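Kapitel 4
Die Saison lesen: Form, Tabelle und Spielplan

Lernziele

Nach der Arbeit mit diesem Kapitel können Sie eine Tabelle im Mannschaftssport genauer lesen als nur von oben nach unten. Sie können erklären, warum eine Serie von Siegen wenig über das nächste Spiel sagt, und Sie kennen die Begriffe Form, Spielplanstärke und Heimvorteil in der Bedeutung, die in diesem Buch gilt.

4.1 Ein Beispiel zum Anfang

Im Juni stand die Handballmannschaft von Brestthorpe auf dem zweiten Platz ihrer Liga. Die Zeitungen der Region schrieben von einer Krise, denn die Mannschaft hatte zwei Spiele nacheinander verloren. Der Verein Huanca stand auf dem sechsten Platz, hatte aber zuletzt viermal gewonnen und galt als Favorit für das direkte Treffen. Am Samstag, dem 24. Juli 2021, spielten beide gegeneinander, und Brestthorpe gewann mit deutlichem Abstand.

War dieses Ergebnis eine Überraschung? Wer nur die letzten Spiele betrachtete, musste mit Ja antworten. Wer dagegen den Spielplan daneben legte, kam zu einem anderen Bild. Huanca hatte seine vier Siege gegen Mannschaften aus dem unteren Drittel erreicht, drei davon in der eigenen Halle. Brestthorpe hatte gegen den Ersten und den Dritten verloren, beide Male auswärts.
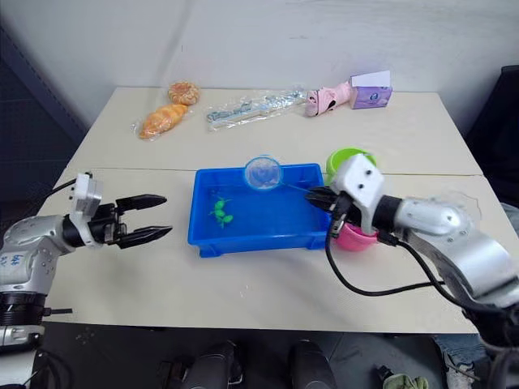 Abb. 4.1: Zwei Roboterarme an einem weißen Tisch.

4.2 Was meinen wir mit Form?

In der Alltagssprache ist die Form einer Mannschaft ein Gefühl, das man nach einigen Spielen hat. Für die Analyse ist das zu ungenau. Wir verstehen unter Form in diesem Kapitel die Punkte aus den letzten fünf Spielen, gewichtet nach der Stärke des Gegners. Das Verfahren dazu wird in Abschnitt 4.4 vorgestellt.

Man muss beachten, dass fünf Spiele eine kleine Menge sind. In der Übungsliga Bretance, mit der wir in den folgenden Abschnitten rechnen, trägt jede der 18 Mannschaften 34 Spiele aus. Ein einziger Wurf in der letzten Minute kann darum die Form stark verändern, die Tabelle aber nur wenig.

4.3 Der Spielplan als Quelle

Nicht jede Mannschaft trifft zur gleichen Zeit auf die gleichen Gegner. In der Mitte der Saison sind zwei Vereine mit derselben Punktzahl deshalb nur bedingt vergleichbar. Es empfiehlt sich, neben die Tabelle immer die Liste der noch offenen Spiele zu legen und darin die Auswärtsspiele zu markieren.

Aufgaben zur Vorbereitung

1. Wählen Sie eine Liga, die Sie gut kennen, und notieren Sie für zwei Mannschaften die letzten fünf Gegner mit ihrem Tabellenplatz.
2. Vergleichen Sie Ihre Notizen mit einem Zeitungsbericht über eine der beiden Mannschaften. Welche Angaben fehlen im Bericht?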